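Notebook, November 11, 2023

Dye bench, walnut husk bath, second go. Picking up from the page with the brown stain on it.

Bath was 200 g dried husks, soaked overnight, simmered an hour and strained twice through old sheeting. Water from the rain tank this time, not the tap. The tap water at Preltotstead is hard enough to leave a ring on everything and I suspect it greyed the March batch.

Yarn is the Likow two-ply, natural grey, unscoured as it comes. Total on the kitchen scale was 1,648 g before scouring and 1,579 g after scouring and drying, so the grease and dirt came to 69 g. More than I expected for mill yarn. Anyone using Likow should scour it, whatever the label says.

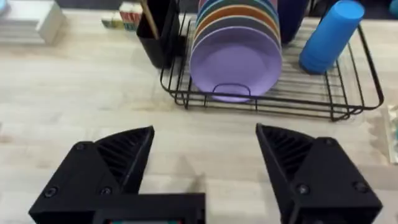 Faluleck Fibre and Dye Group, workshop notes

Skeins went in at lukewarm and came up slowly over the best part of an hour. No mordant on the first lot, alum on the second, iron dip after dyeing on the third. Kept the lot tags on with cotton ties in different knots: one knot plain, two alum, three iron. Cotton hardly takes the walnut, so the tags stay readable.

Colours after rinsing and drying in the shade:

Plain: mid brown, a bit warm. Even all the way through, including under the ties.
Alum: nearly the same as plain, slightly yellower. Not worth the alum in my view.
Iron: dark, close to charcoal in low light, brown in the sun. Handle is harsher. I left it in too long.
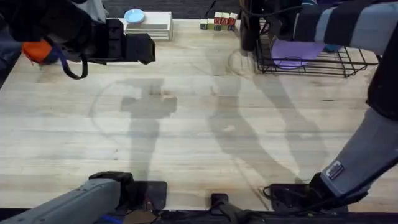
The exhaust bath still had plenty of colour in it, so I put one more skein through, 171 g, and left it to sit cold overnight. Came out a pale fawn that I like better than any of the proper ones. It would go well with the indigo from the Akpan vat if we ever get that one behaving again. Last check it was smelling right but the surface was clear blue with no coppery film, so it needs feeding and warming before anybody wastes yarn on it.

Rub test on white cotton, dry then damp. Plain and alum left nothing. Iron left a grey smudge when damp. Rinsed the iron lot again with a drop of wool wash and it was better but not clean. Don't put it next to anything light in a colourwork piece.

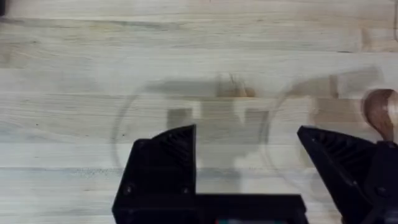 Light test strips are wound on card, half covered with foil, and taped inside the north window. Will look at them in March.

To do: label the jar of leftover husk liquor, it looks exactly like the tea. Buy more cotton tie. Find out whether the small enamel pot is chipped through, as there was a darker patch on one skein where it sat against the bottom and I'd like to know if that's iron from the pot or just heat. Next bath is onion skins, same yarn, same weights where possible.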